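Automatización en cocina de colectividades: qué cambia para la plantilla
Apuntes de la sesión 8. Docente: Despina Alexiou
Versión 10 Mar 2025, sin revisar del todo

Lo de la semana pasada (líneas de envasado) se da por sabido. Hoy: puestos de preparación, o sea tabla, sartén, emplatado. Caso de trabajo: Romari, cocina central, 33 personas en plantilla, 1710 menús diarios en temporada normal. Las citas de personal vienen del cuaderno de entrevistas de Christos Tsoukalas, está en la carpeta común.

1. El puesto antes que la máquina

Error típico en los trabajos del año pasado: empezar por el robot. Empezad por el puesto. Qué hace la persona, en qué orden, con qué manos, qué decide sin darse cuenta. Sofia Stefanou (encimera fría, turno de mañana) tardó dos entrevistas en mencionar que gira la tabla antes de cortar. No lo consideraba una tarea. En la ficha del puesto tampoco sale.

Vocabulario para el examen oral:
- tarea: lo que se puede nombrar y asignar
- gesto: lo que hace falta para la tarea y casi nunca se escribe
- holgura: tiempo que el puesto tiene para absorber errores

Los proveedores venden tareas. Los gestos los acaba poniendo alguien.

2. Ensayo en simulación

Antes de tocar la cocina real se monta el puesto en simulador. Robot de dos brazos, encimera, utensilios básicos. Ventaja evidente: se puede fallar gratis. Inconveniente: el que monta la escena suele ser un ingeniero que no ha trabajado en cocina, y coloca las cosas donde le caben.

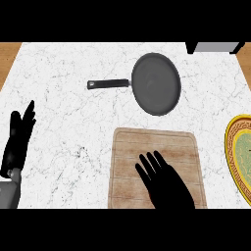
Fig. 1. Puesto simulado: sartén al fondo, tabla delante, mano derecha sobre la tabla.

Fijarse en el mango de la sartén, hacia la izquierda. Preguntamos a Sofia y a Ourania Zacharopoulos si lo dejarían así. Respuestas distintas! Sofia sí, Ourania no, porque ella es diestra y coge siempre con la misma mano. Con dos brazos iguales la cuestión casi desaparece para el robot, pero no para quien tenga que relevarlo a media tarea. Esto enlaza con el punto 4.

También: el plato está a la derecha de la tabla. Discutir en grupos si el orden izquierda-derecha del puesto lo fija el proceso, la costumbre o la instalacion. Diez minutos, luego puesta en común.

3. Quién opina y cuándo

En Romari hubo tres momentos de consulta. El primero con la dirección y el proveedor (Bririx), sin plantilla. El segundo con los jefes de turno, con el diseño ya cerrado. El tercero con todo el mundo, en formato charla, que de consulta tenía poco.

Panagiotis Spanos, jefe de turno: «Nos enseñaron las pantallas y nos preguntaron si teníamos dudas. Dudas, todas. Pero no era el momento de decir que faltaba sitio para la bandeja.»

Comparar con el caso Drullby (lectura 3), donde el personal de cocina entró en la fase de simulación y movía los objetos con el técnico al lado. Más lento. Salieron 8 cambios de disposición antes de comprar nada. Ojo, no idealizar: las horas de esas sesiones no se pagaron como formación y hubo conflicto por eso.

Otro momento del mismo ensayo, para trabajar el reparto de tareas. La mano derecha está encima de la tabla, la izquierda queda libre sobre el mármol. En el plato, algo verde, puede que un trozo de pimiento. Anotad qué haría una persona con la mano izquierda en ese instante: sujetar, acercar el plato, apoyarse. Después anotad cuáles de esos gestos aparecerían en una ficha de puesto.
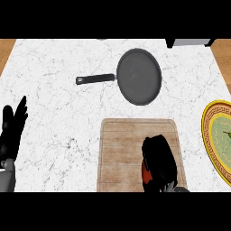

4. Qué cambia para la gente

Desplazamiento de tareas. Lo repetitivo se va, queda reponer, limpiar, vigilar, desatascar. Puede ser mejor o peor, depende del reparto. Vigilar cansa de otra manera, ver lectura 5.

Cualificación. Romari creó la categoría «operador de puesto asistido» con un plus. Solo para turno de mañana. La tarde hace lo mismo sin plus, pendiente de negociación para junio.

Ritmo. Si el robot marca la cadencia, la holgura pasa a ser suya. Ourania lo cuenta mejor: antes podía adelantar faena y respirar, ahora espera y luego corre.

Relevo. Cuando se para hay que seguir a mano, con el puesto colocado para otro. Practicarlo! Casi ningún plan de formación lo incluye.

5. Para entregar

Una página, a mano o a ordenador. Elegir un puesto que conozcáis (propio o de un familiar) y separar tareas y gestos. Marcar dónde está la holgura y quién la perdería. Sin entrevista no se corrige.
Lecturas 3 y 5 en reprografía, código 3243. La del proyecto Vida es optativa, la veremos por encima si da timpo.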